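# How a newspaper corrects a mistake

Written by Suha Daher for readers aged nine and over. July 4, 2019

A correction is a short notice that a newspaper or news website prints when something it published was wrong. It says what the mistake was and gives the right fact. Most corrections are only a few lines long, but several people may work on one before it appears.

These pages explain the steps. The words in **bold** are listed again at the end with their meanings.

## Where mistakes come from

A news report passes through a number of hands. A reporter gathers the facts and writes the first version. An editor reads it, asks questions and may shorten it. A **sub-editor** checks the spelling, names and sums, and writes the headline. On a website, another person may put the report on the page.

A mistake can enter at any of these points. These are common kinds:

- A name is spelt wrongly.
- A number is copied wrongly, or a nought is lost.
- Two people with similar names are mixed up.
- A person is said to have spoken words that somebody else spoke.
- The headline says more than the report does.
- The report was right when it was written and the facts changed later.

The last kind is usually handled with an **update**. An update adds new facts. A correction repairs old ones. Some newspapers use the two words as if they meant the same, and readers may then find it hard to know whether the first version was wrong.

## An example from Plirdale

In March the local paper in Plirdale ran a report on a plan for a footbridge over the Mahawong, the river that divides the town. The report said that a building firm called Flirkis would finish the bridge in 30 weeks and that 285 people had signed a letter against the plan.

A reader wrote in. He had seen the letter at the library, and it was in favour of the bridge.

The number was right. The word "against" was wrong. One wrong word turned the meaning of the whole paragraph round, and the people who had signed were now said to hold an opinion they did not hold.

## Step one: the complaint is written down

Most newspapers have an email address or a form for complaints. A useful complaint contains:

1. the headline of the report
2. the day it was published
3. the exact words that the reader thinks are wrong
4. the reason for thinking so

The complaint is given a number and stored. At Plirdale it goes into a computer system called Skuner, where the editor can see every complaint that is still open. Writing it down matters even when the complaint turns out to be mistaken, as some do. Another reader may send the same one later.

## Step two: somebody checks

The person who checks a complaint should not be the person who wrote the report. People find it hard to see their own errors. They tend to read what they meant to write.

The checker looks for the **primary source**. This is the place where the fact first came from, such as a letter, a recording, a set of council minutes or a person who was present. Another newspaper's report is a **secondary source**. It may be correct, but it may also have copied the same mistake. If ten websites all copied one report, they count as one source.

In the footbridge case the primary source was the letter. The checker, Haris Stojanović, went to the library and read it. He then looked at the reporter's notebook. The notes said "285 signed letter, bridge", with no word to show which side the letter took. The sub-editor had read about an earlier letter that opposed the bridge and had filled the gap.

Checking can be quick, as it was with the letter. It can also take several days if the source is abroad, or if two good sources disagree.

## Step three: deciding what to do

After the check, the editor has these choices.

**Leave the report alone.** The complaint was examined and the report was found to be right. The reader should be told this and given the reason.

**Add a clarification.** A **clarification** is used when the words were true but could easily be misunderstood. Suppose a report says "The pool will close." If it will close for one afternoon of cleaning, the sentence is true, but many readers would take it to mean something else.

**Print a correction.** A fact was wrong, and it is put right.

**Withdraw the report.** This is called a **retraction**. It is done when the main point of the report was false and there would be nothing useful left after the repair. Retractions are less common than corrections.

The editor of the Plirdale paper chose a correction. The rest of the report was sound.

## Step four: writing it

A correction should be plain. The one printed in Plirdale read:

> A report on the Mahawong footbridge said that 285 people had signed a letter against the plan. The letter was in favour of the plan. We apologise for the error.

There are three sentences. The first tells readers which report is meant and what it said. The second gives the right fact. The third is an apology, which some newspapers include and others do not.

Some editors prefer to leave the wrong statement out, so that it isn't printed a second time. Others say that readers need to see it in order to know what has changed. Both methods are in use.

## Step five: putting it where people will see it

In a printed newspaper, corrections often have a fixed place. In the Plirdale paper this is page 2, at the foot of the left-hand column. A mistake on the front page may be corrected on page 2 as well, and readers sometimes object to that, as fewer people look there.

On a website the report itself can be changed. Good practice is to change the wrong words and to add a note at the top or bottom saying what was changed and when. Changing the words without a note is called **stealth editing**. A reader who saw the first version then has no way of telling that it was altered.
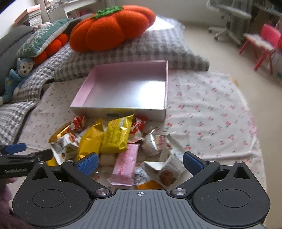

## Why does a false report keep spreading after it has been corrected?

The correction does not travel along the same path as the report. People who shared the report may never come back to the page, and copies on other websites stay as they were unless somebody changes those too. Screenshots cannot be changed by the newspaper at all.

For this reason a newspaper may also post the correction on its social media accounts, and may write to other websites that used the report. The Plirdale paper wrote to 4 websites about the footbridge letter. Each of them had used the wrong sentence word for word.

## What a reader can do

Before passing on a piece of news, open the full page and look at the top and the bottom for a note. Check the date. If the report is old, search for the same subject and see whether a newer one says something different.

If you have already passed on something that was wrong, send the correction to the same people. A short message is enough: "The report I sent you has been corrected. The letter was in favour of the bridge."

If you find a mistake yourself, you may write to the newspaper. Children can send complaints in the same way as adults. Ask a parent, carer or teacher before giving your name or address.

## Words used on these pages

**Clarification:** a note added to words that were true but could be misunderstood.

**Primary source:** the place where a fact first came from.

**Retraction:** the withdrawal of a whole report.

**Secondary source:** a report that takes its facts from somewhere else.

**Stealth editing:** changing a published page without telling readers.

**Sub-editor:** a person who checks reports and writes headlines before they are published.

**Update:** new facts added to a report that was right when it was written.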